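Who Gets to Ask? Press Access and Public Records in Pluvoldale

By Inna Levchenko
11/27/21

Introduction

For this project I looked at how the city government of Pluvoldale answers requests for public records, and whether reporters get different treatment from residents. I chose the topic after the city held back emails about the Zitotine contract last year and then gave them up only when a lawyer got involved. The Zitotine contract was for road salt storage. It was not a large contract, and most people had never heard of it until the city refused to talk about it.

My main question was simple. If two people ask the city clerk for the same thing, and one of them works for a newspaper, do they both get it, and do they get it at the same time?

Background

The city's records rule says that a request has to be answered within 24 business days. An answer can be the records, a refusal with a reason, or a notice that more time is needed. The rule does not limit how many times the city can say it needs more time. It also does not say anything about who is asking. A person is not required to give a job title or explain what the records are for.

The request form is a different matter. It has a box marked "Affiliation," and the form on the city website will not go through if the box is blank. When I asked the clerk's office about this, I was told that people can write "none." The form does not say that.
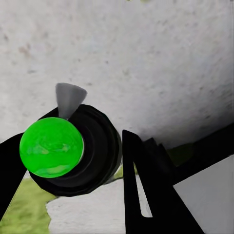

The local paper, the Plonano, has filed more requests than anyone else. It used to have a reporter who covered city hall full time. Now the same reporter covers city hall, the schools and the county court, and the paper says it drops requests it does not have time to chase. I think this matters for my results, and I come back to it later.

Method

The clerk keeps a log of every request. I asked for the log and received it as a scanned printout, so I typed it into a spreadsheet by hand. It had 1,199 entries. I took out duplicates, requests sent to the wrong office, and requests for accident reports, which are handled by the police and follow other rules. I then drew a random sample of 400 from what was left.

For each one I recorded the affiliation, the date it came in, the date of the first answer, the date it was closed, and how it ended. I sorted affiliation into press, business, resident and unknown. If the box said "none" I counted it as resident. Some of those could be lawyers or campaign workers, and I had no way to check.

I also filed 2 requests of my own, asking for the same set of council travel receipts. On one I wrote "none" and on the other I wrote "student newspaper." I do write for the student newspaper, so both forms were truthful.

Findings

Press requests got a first answer sooner than resident requests. However, they took longer to close. The first answer to a reporter was usually a notice that more time was needed. Residents waited longer to hear anything, but what they heard was more often final.

Business requests closed fastest of all. Most were for building permits and bid lists, which the clerk can pull without asking anyone. They are hard to compare with the rest.

Refusals were where I saw the biggest gap. Requests that mentioned the mayor's office were refused more often than requests that mentioned any other department, and most of those came from the press. The reason given was nearly always "working papers." The rule does not define this term. In the Zitotine case it was used for emails between the deputy mayor and the company, and I do not see how messages to an outside company can be a city working paper.

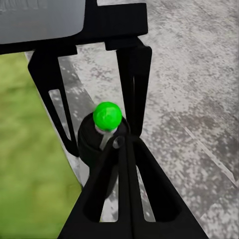 My own requests did not show much. The "none" request was filled in one mailing. The "student newspaper" request was filled with the same pages, but a cover letter asked me to contact the mayor's press aide before publishing. I did not get that letter with the other one. Two requests are too few to prove anything, and I include them only as background.

Interview

Council member Melnychuk, who voted for the current rule, agreed to answer questions by email. Melnychuk wrote that the affiliation box was added to help the clerk sort mail and was never meant to be required. On the term "working papers," the answer was that the city attorney decides what it covers. I asked if the council had ever reviewed those decisions. The answer was no.

Limits

The log only shows what was written down. If someone called the office and was talked out of filing, there is no record of it. Requests that ended as "withdrawn" are also a problem, and the Plonano had many of these. I cannot tell which ones were dropped for lack of staff and which were dropped after too many delays.

Next Steps

The council is expected to take up a change to the form in December. The draft would make the affiliation box optional. It does not touch the definition of working papers or the number of extensions. I plan to ask for the new log after the change and run the same sample again with the same categories.

Last updated 11 days after first posting: corrected the description of how duplicates were removed.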